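The Power Strip Deserves a Better Home
By Sosina Gashaw

My mother kept our one power strip behind the sofa, where it gathered dust and the odd lost button, and I suppose most families still do something of the kind. We hide the thing as if it were a little shameful, and then we spend our evenings on hands and knees, feeling around in the dark for a free socket.

I would like to argue for bringing it up onto the table. My friend Hsin-yi Yeh did so last August, when she cleared her late father's desk, and she has talked of little else to me since. She can see what is plugged in. She can see what isn't needed, too – the charger for a phone she gave away, the lamp that never suited the room – and she pulls it out without a groan.

Yes, a white strip on a bare table is no bouquet of flowers. But I have come to like the plainness of it, all that open surface and one useful thing to reach for.
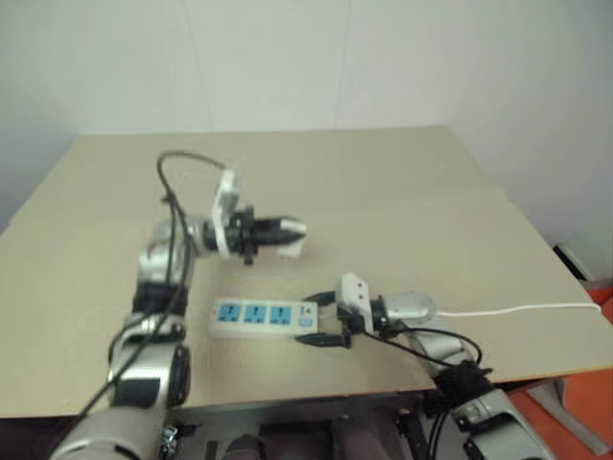 A white power strip on a pale tabletop, with plenty of room left over.

Try it for a week, if you have the table for it. Mine has been up there for 40 days now, next to the teapot, and my knees are very grateful.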